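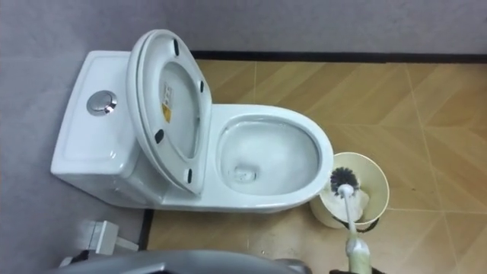
Elīna J. wrote:
Welcome to the board, and congratulations on the apartment! Before you sign up with any cleaning service, I'd ask what your water is like in Unudbridge. We moved out to Bidport in February and I had no idea what hard water was until I'd lived with it for a month. It changes how often you clean and what you clean with, so it's a good place to start.

Ivars_S wrote:
Thanks, Elīna. It's hard, all right – the kettle told me that in the first week. The place is small, one bathroom, and I work long shifts, so I was thinking of paying Gavero to come in every 2 weeks. They quoted me 40 dollars a visit plus a key deposit. My sister thinks I've lost my mind and that a grown man can wipe down his own sink. What do you all do?

jademarsden wrote:
Your sister sounds like mine! I used a service for most of a year and I'd do it again in a heartbeat. It comes to roughly 900 a year with the extras, and I know that's real money, but I was spending every free afternoon scrubbing and being cross with everybody. If it buys you a nap after a long shift, take the nap.

I did keep a little routine for in between visits, which I'll put down here in case it helps:

1. Hang the towels spread out, never doubled over, and run the fan while you get dressed.

2. Put the cleaner in the bowl first, go do the mirror and the sink, then come back with the brush. 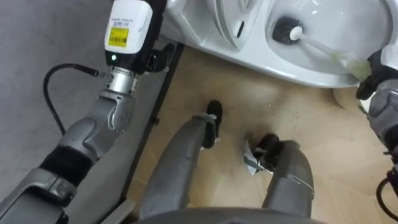 3. Wipe the faucets with a dry cloth at night. It takes no time and the spots never get a chance to build up.

4. Leave the floor for last, and work your way toward the door.

Edgars R wrote:
I'm going to disagree with Jade, kindly. 900 is a vacation for some of us. I live alone too, and a bathroom that size takes me as long as one side of a record. White vinegar on the faucets (not on natural stone, please, it will etch it), a squeegee in the shower, done. I started doing it in the morning while the coffee brews,

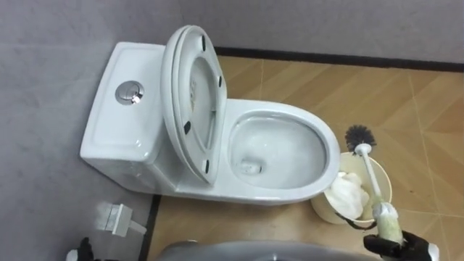 and after a few weeks I stopped thinking of it as a chore at all. My late aunt Tamošiūnaitė kept house that way for a family of six, a little bit each day, and I never once saw her in a hurry.

Ivars_S wrote:
I like the record idea, Edgars, I have plenty of those. But I know myself. I'll do it beautifully for two weeks and then there'll be a run of night shifts and it will all slide. Could I maybe do both? Have Gavero in once a month and keep up Jade's list in between?

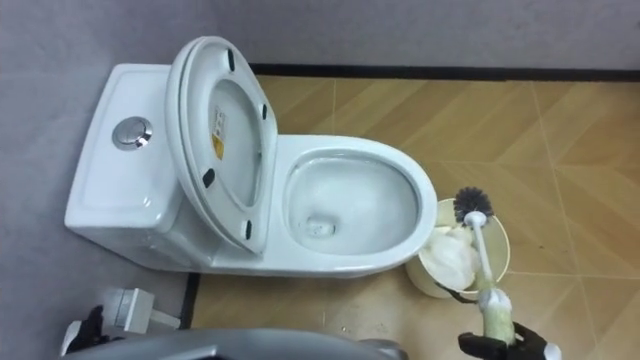 Elīna Lapiņa thinks once a month is plenty for one person, and she asked me to pass that along since she's locked out of her account again. She also says to get the price of a single visit in writing, as some places charge more when you stretch out the schedule.

jademarsden wrote:
Good point from Elīna, mine did that. And Edgars, I take it back a little, the coffee trick is lovely. I still wouldn't give up my nap, though.

Edgars R wrote:
Fair enough, Jade. Ivars, try one month by yourself before you hand over a key. You can always call them after.

Ivars_S wrote:
All right, one month it is. Vinegar is on the shopping list – I'll let you know how I get on.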